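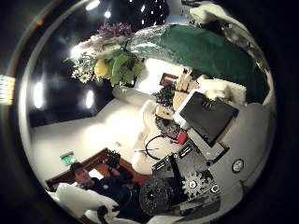
Plain Questions: Women in Local Politics Interview Series
Second progress report to the Sinov Community Media Fund
Submitted by Fludomum Radio, Hovcombe

Last updated: January
4 shares | 0 comments

Status

The project is on schedule for its main output and behind on transcripts. We have recorded 15 long-form interviews with women who hold or have stood for municipal office in Hovcombe and the surrounding townships. Most have gone to air in the Saturday slot's replacement, the early evening current affairs hour, which begins at 6:30 pm. The remainder are edited and will be broadcast before the grant period ends.

No change to the overall budget is requested. We are asking for approval to move $600 from travel to transcription, as set out under Budget below.

What the grant pays for

The Fund agreed to support a series in which each guest is given a full interview on her work in office or her campaign. We proposed it after going through our own archive and finding that women on council were mostly heard on our station in short clips, often reacting to something a mayor or a minister had already said. Guests are told the general topics in advance but do not see the questions. They have no say over the edit except on matters of fact.

We also undertook to put the same core questions to every guest. These cover the decision to run, committee assignments, dealings with the press, public safety, and what the guest would change about how council meetings are run. One further question asks whether she uses the word feminist about herself and why, or why not.

Interviews

Recording began in the fall and continued through the early part of the winter. Guests include sitting councillors, former councillors, school trustees and candidates who were not elected. We had planned for an even mix of elected and unelected women. Elected women were easier to reach and more willing to give up an afternoon, and they make up the larger share. We have changed the wording of our invitation letter, which previously said "officeholders" in its first line and probably put some people off.

The feminist question has produced the most mail. Answers have ranged from a flat yes to a flat no, with a number of guests saying they had been asked it by their own party during nomination and had found it awkward there. Several talked about it for longer than we had allowed. We have left those answers at full length in the online version and trimmed them for air.

Two guests withdrew after recording had been arranged. One was advised by her riding association to wait until after a nomination meeting. The other gave no reason and we did not press. Both places were filled.
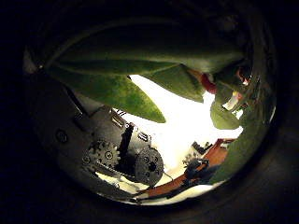 Green leaves and a bright background.

Audience and response

The online versions have been played 1768 times in total since the series began. Our target for the full grant period is 2000, and at the present rate we expect to pass it. We can't measure broadcast listening separately for the series. The station's general survey doesn't break the evening down by program.

Listener mail has been steady and better argued than we usually get for politics. The main complaint is that men on council are not asked the same things. We think this is a fair point. Our regular current affairs host has started putting the question about press treatment to male councillors as well, outside the grant and at no cost to the Fund.

A smaller group of listeners objected to the series on principle and wrote to say so. Their letters were read on air in the mailbag segment along with the others, under our normal policy. A few comments on the website were removed for personal abuse of guests. We now hold all comments on series pages for approval before they appear. This takes staff time we hadn't planned for, mostly on the morning after a broadcast.

The Hovcombe public library has asked to link to the interviews from its local history page. We have agreed.

Transcripts

This is the part of the project that is late. We told the Fund that every interview would have a full, corrected transcript posted within two weeks of broadcast. We have managed this for fewer than half.

Transcripts are drafted in Saludo, the software we already use for newsroom notes, and then corrected by a person listening to the recording. The drafts are usable when one person is speaking at a time. They are poor where the host and guest talk over each other, and poor with place names and the names of bylaws. Correcting an hour of tape has taken most of a working day, twice what we allowed.

We considered posting the uncorrected drafts with a warning and decided against it. One draft had a councillor voting in favour of a motion she had spoken against. Guests have been told their words will be checked before they appear in print and we intend to keep to that.

Budget

Spending on host and producer hours is in line with the approved budget. Travel is well under, as most guests preferred to come to the studio. Transcription is over, for the reasons given above. Moving $600 between the two lines would cover the corrections still to be done, and would leave enough for the remaining trips to the northern townships. The total is unchanged. A line-by-line statement is attached to the emailed copy of this report.

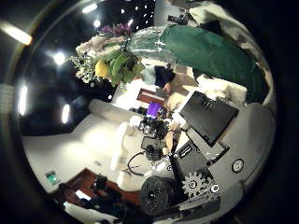
Purple and white flowers, with a glass vase.

Work remaining

Finish broadcasting the recorded interviews and post them online.
Clear the transcript backlog, oldest first.
Record a closing panel with former guests on how local media cover council. The format is settled but we are still working on a time that suits people who have evening meetings.
Write a short interview guide for other community stations. A first draft exists and needs to be cut down.

The panel was to have been held in front of an audience. We would like to keep that if a suitable room can be found at a reasonable rate. If not, it will be recorded in the studio and questions will be taken by email.

Risks

A municipal by-election may be called in one of the townships during the remaining period. If it is, at least one past guest is likely to be a candidate. Her interview would stay online but would not be repeated on air during the campaign, and she would not be invited to the panel.

The final report will follow once the last transcript is posted.

Contact: Fludomum Radio, Hovcombe, project desk
© Fludomum Radio. All rights reserved.
Back to top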